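Craft table containers

62 shares | 7 comments

A craft table container is any cup, pail, box or bin that keeps the bits and pieces of making in one place. I've kept this entry going for the Munen household pages for a good while now, and I'm afraid it has grown rather fond of cups (they're my favourite, I can't pretend otherwise!).

Cups and pails

The plain plastic cup does most of the work. It's wide enough for handles, heavy enough once it has something in it, and you can see at a glance what you've got. Small metal pails with a wire handle come next – lovely things for beads, lids and odd buttons, though they do rattle.

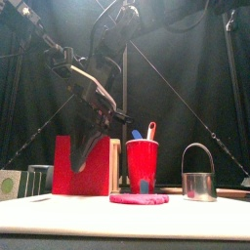 Red cup with two utensils, a small metal pail and pink dough on the table.

Dough is the thing to watch. Ebise Tamiru, who wrote the first version of this page, always stood her tools handle down so the business end could dry in the air, and I've copied her ever since. A rolled-out piece left overnight goes crusty at the rim, so I ball mine up and put it in a lidded tub before tea.

Bins and boxes

Bigger things want a bin. The white sort with plain sides and an oval handle hole suits a low shelf, and you can hook a finger in and drag it out without getting up. Boxes in bright patterns, such as red and white waves, are easier for children to remember than any label I've ever written.

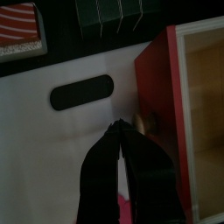

Setting out and putting away

I set out a loose row along the table, with the tall things spaced so no sleeve can sweep the lot on to the floor. A white top is a joy for this, as red shows up on it straight away, and so do crumbs.

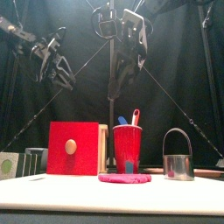 Putting away goes in the opposite order for me – small things first, into whatever cup is nearest, and the boxes last. Abenezer Tekleab does it the other way about and has written to me 2 times to say so. We've agreed to leave both methods in.

291 views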